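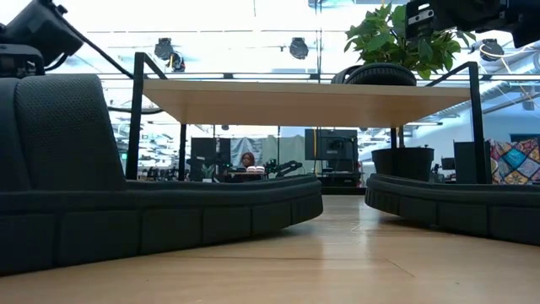 Quilted seating bases and timber-topped table in the upper lounge, Willenau.

In November a delegation from the Carketton furnishing programme visited the Willenau showroom at the invitation of its manager, Engelbert Lehner. The purpose of the visit was to assess low seating for the new reading rooms, which are due to be fitted out next year.

The party was received at 2 in the afternoon and taken first to the fabric store, where 413 cloths are kept on open shelves. Mabli Lewis asked for cuttings of the darker greys, and these have since arrived at our office.

Most of the visit was spent in the upper lounge. The padded bases there are dark grey, with stitched panels along their curved sides, and are set facing one another across a narrow strip of polished wooden floor. A fine dotted mesh covers the rounded cushion at the end of one of them. The table between them has a pale wooden top on a black metal frame, and its thin legs leave a good deal of the floor clear for cleaning. A broad-leaved plant stands by the window — members thought the greenery suited the plain colours well.

Alun Phillips raised the question of wear on the stitching. Mr Lehner replied that panels may be ordered singly and that replacements are normally sent within 30 days. Prices for orders of 100 pieces or more will be supplied in writing.

The delegation thanks Mr Lehner and his staff for their welcome. Enquiries about the cloth samples should be addressed to Maricel Ignacio.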